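How do I stop a metal bin scuffing my table?
Asked by Ayman Ramadan, October 1, 2019

I've got a big gray sheet-metal bin that lives on a pale wooden tabletop, and I'm tired of worrying about the wood. I paid 40 bucks for a mat in July and it slid all over. Ideas? 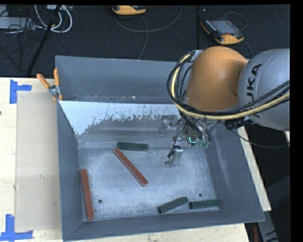 Can I just stick felt pads on the bottom?
Felt is fine for a bin that stays put, but grit gets stuck in it — go with thin rubber if you drag yours around.

2 answers

Khokhar
I cut up an old yoga mat and put it under mine! Six strips, no glue, hasn't budged (well, once). Wipe the table first.

Umorden
Same problem here, following. The scuffs inside the bin don't matter imo.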